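Mostyn Notes: what the planner did this month
29 April 2024

Those of you who read the last issue will remember that we promised a short update on the Lunon planner, and that the update would contain fewer excuses. We've managed the short part.

Mostyn, for newer subscribers, is the simulator we built at Prendach so that two arms can bump into each other without anybody filling out a repair form. Lunon is the planner that is supposed to stop them from bumping into each other in the first place. The two projects share a repository and, on bad weeks, a list of grievances.

The big change in this release is that both arms are now planned together. Until March, Lunon planned the left arm first and then handed the right arm whatever space was left over, like the younger sibling in the back seat. It worked well as long as the right arm didn't want anything. Now the two share one trajectory problem and one clock, and neither gets to call dibs on the middle of the table.

The price is time. A joint plan takes about 3 seconds on the office workstation, where the old one was done before you could reach for your coffee. We think we can get a good chunk of that back by caching collision checks against the table frame, which has never once moved and yet gets tested at every waypoint as though it might.

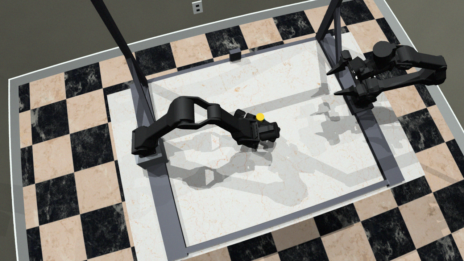

Both arms over the marble table in Mostyn, with a yellow marker sphere near the left tool.

Yes, the marble is still there. We have had mail about the marble. It started as a placeholder texture, and then the perception people found that their segmentation model did noticeably worse on it than on plain gray, so it was promoted to a feature. Veins get mistaken for edges. Shadows get mistaken for objects. In one memorable July run the model picked out the shadow of a gripper with great confidence and asked the planner for a grasp on it. The planner, to its credit, found one.

We've since added a depth check, so a candidate object has to stick up from the table before anyone is sent to fetch it. That takes care of shadows. It also takes care of anything thin and flat, so flat targets now go through a separate color mask with its own threshold, and the threshold has its own config file, and you can see where this is going.

The close-up view is where most of the debugging happens these days. A short cylinder on its side is a nice mean test: the grasp has to line up with the long axis, and if the pose estimate flips end for end the wrist may decide to take the scenic route around to an identical grasp. Lunon now treats the two as equal and picks whichever costs less joint travel. It should have been doing that from day one. It was on the list. 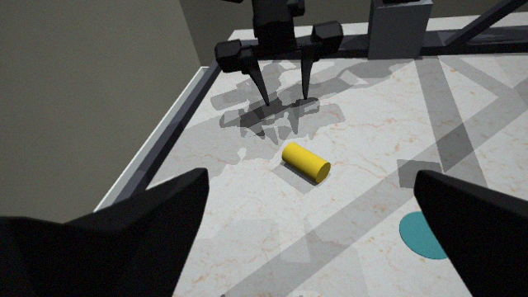 Coming up in the next release

The Bremaveck bridge is next, which will let the same plan file run in Mostyn and on the real cell without the hand-edited offsets we have all been pretending are temporary. There are 28 open tickets against it, and 2 of them are the same ticket filed by the same person.

If you're upgrading in the meantime, delete your old planner cache first. The new version will read the old files quite happily and then plan for one arm.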